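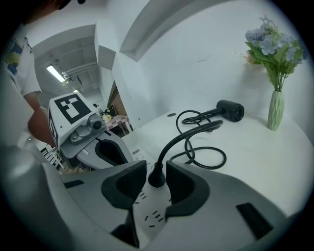
*Fig. 1. Black plug held over a white tabletop.*

**Unit 2: The back-cover blurb in genre romance**

Reading for this unit: the two sample blurbs in the packet, for *Flasum* and *The Drerkorix Inheritance*. Both are royal-household romances with a commoner lead.

### 2.1 Terms

- **Blurb**: sales copy on the back cover or the retail page. The author or publisher writes it.
- **Synopsis**: a full account of the plot, ending included. Editors read it; buyers don't.
- **Tagline**: a single line set above the blurb, often a question.
- **Trope**: a familiar story pattern the reader shops for, such as a marriage of convenience or a return to the home town.

### 2.2 Parts of a two-lead blurb

1. First lead: name, situation, present want.
2. Second lead: the same, in a paragraph of similar length.
3. Point of contact. The leads are placed in the same house, job or journey.
4. Stakes. State what each lead loses if the match fails, and what each loses if it succeeds.

The *Flasum* blurb runs to 189 words and follows this order. *Drerkorix* moves the point of contact to the first sentence and leaves the second lead unnamed until the last paragraph. Compare the effect on point of view.

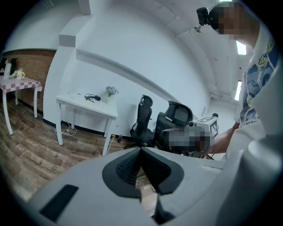
*Fig. 2. Gripper fingertips, with a person in a printed T-shirt at right.*

### 2.3 Series labels

A series title and book number go directly under the book title. If the book can be read alone, say so in a separate line after the blurb. Do not put this information inside the blurb paragraphs. The Stastance imprint prints it on the spine as well.

Content notes follow the stand-alone line. Keep them to plain nouns.

### 2.4 Exercise

Take the synopsis on page 41 of the packet and write a blurb for it. Upper limit: 2 paragraphs for the leads, one for stakes. Stop before the midpoint of the plot. Add a tagline of no more than 12 words.

Then write a 400-word synopsis of the same book, with the ending. Hand in both on one sheet, blurb first.

Drafts go in the tray outside Rahimi Hall. Marked copies come back at the next session, when we start on first chapters.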